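Call for participants: people who have been told their computer is too old

Grestix Repair Review, second round

We are looking for people who have been told, by a shop, a helpline, an employer or a pop-up message, that a computer they own has reached the end of its useful life. We would like to hear what you were told, see whatever paperwork you were given, and have a look at the machine if you still have it.

You may think the machine really was finished. You may be right. We want those cases as well, and we'd ask you not to hold back because you suspect your story is a dull one. The first round was badly skewed towards people with a grievance, and grievances are easy to collect. One reader wrote to ask whether we had gone looking for the answer we wanted. It was a fair question and we did not have a very good reply to it.

Who we are

Grestix is a small consumer research group. We publish long reports about household goods, mostly for libraries, advice centres and the sort of person who keeps receipts. The Repair Review is led by Gráinne Kinsella, with Ikhsan Ong doing the bench work and Ruairí Ó Ceallaigh handling interviews. Halldóra Þrastardóttir reads every draft and takes out the sentences she does not believe, so the drafts get shorter.

We take no money from manufacturers, shops or repair firms. We don't take money from repair campaigners either, although some of them have offered and were a little hurt when we said no.

What we want to find out

Two claims get made over and over. The first is that an old computer is unsafe, slow and wasteful, and that replacing it is the responsible thing to do. The second is that almost any old computer can be kept going for years with a bit of care and a cheap part or two.

We doubt both. The first is usually made by someone with a new computer to sell. The second is usually made by someone who enjoys fixing computers and does not charge for an evening spent swearing at one. Neither party tends to show much evidence. When we asked a repair scheme called Podero how it arrived at the savings printed on its leaflets, we were sent the leaflet again.

So the questions for this round are plain ones. What exactly were you told? Did the person look inside the machine before saying it? Was a price given for repair, in writing, or only a price for a new one? If you did have it repaired, how long did it go on working, and what did it cost you in the end, counting the bus fares and the time off? 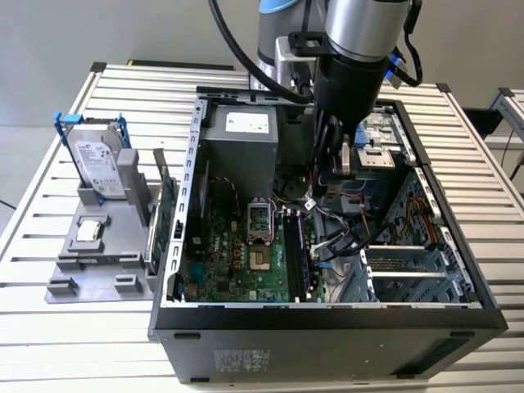
Photo: Ikhsan Ong / Grestix

Desktop computers are our main interest this time. An open tower has its power supply, motherboard and drive bays laid out where an ordinary person can point to them, and yet owners are told to give up on these machines in much the same words as for a sealed tablet. We would like to know why. We will take laptops too, if the story is a good clear one. Please don't send us phones. We did phones last time and are still answering letters.

The oldest machine offered to us so far was bought in 1999 and belongs to a man who uses it to print labels for jam. He says it has never given him any trouble. We have asked to see it working.

Who can take part

You can take part if:

you are 18 or over
you own, or owned until recently, a desktop or laptop computer that someone advised you to replace
you can remember fairly well who said so, and about when
you are willing to be interviewed for up to 3 hours in total, split over two visits or calls

You do not need to know anything about computers. We would quite like a good number of people who don't, as they are the ones most often given advice without reasons. People who work in shops or on helplines are welcome too, including those who gave the advice, and can be interviewed without their employer's name being used.

You can't take part if you run a repair business, or if you were interviewed in the first round.

What we will ask you to do

First, a short form. It asks for the make of the machine, its age if you know it, and what you were told. If you have an invoice, a quote or an email, send a copy. A photo of a letter on the kitchen table is fine as long as we can read it.

Then a first interview with Ruairí, by phone or in person. He will ask you to tell the story from the start and will probably ask you the same thing twice. This is not because he thinks you are lying. People's memories of shop counters are poor, ours included, and the second telling often differs from the first.

If you still have the machine and are happy to lend it, Ikhsan will examine it at our workshop. You will get a written note of what he found, including "nothing wrong that I could see" where that applies. You will also get it back. Please copy anything you care about before handing it over – we will not go through your files, but old drives can fail at any time and we can't promise yours won't.

The second interview takes place the following May, to find out what you did next and whether you regret it.

What you get

Each participant who finishes both interviews is paid €170. If you drop out after the first you get half, and you don't have to give a reason. Travel is paid on top, on production of a ticket. There is no prize draw, no voucher and no free computer.

We will not repair your machine. We mention this because a number of people in the first round were sure we had said we would. If Ikhsan's note says a part has failed, you can take the note to any repairer you like. We don't recommend one.

What we can't promise

We can't promise the report will change anything. The last one was welcomed politely by everybody it criticised. One retailer, Dolan, put out a statement supporting our aims and went on using the same script at its counters, which we know because a reader sent us the script.

We also can't promise you'll come out of it feeling you were right. Some people in the first round learned that the shop had been quite correct. One or two had spent more on keeping an old machine alive than a decent second-hand one would have cost them. They took it well, on the whole.

Your details

Your name will not appear in the report unless you ask for it to. Interview recordings are kept until the report has been published and then wiped. Firms may be named if there is paperwork to support what is said about them, and they will be shown the relevant passage beforehand and given a chance to answer. They will not be told who you are.

How to apply

Ask for a form by post or through the contact page, giving your name and a daytime number. Forms should reach us by 8 August 2021. Late ones will be read if we are short of people in your area, so it may be worth trying.

If you would rather talk to someone first, ask for Fiachra Ó Flaithearta, who looks after applications and can tell you whether your case is the kind we need. He can't tell you whether to buy a new computer. He is asked this most days.

Forms are available in large print. Interviews can be held in English or Irish, and you may have a friend or relative with you, provided they let you finish your sentences.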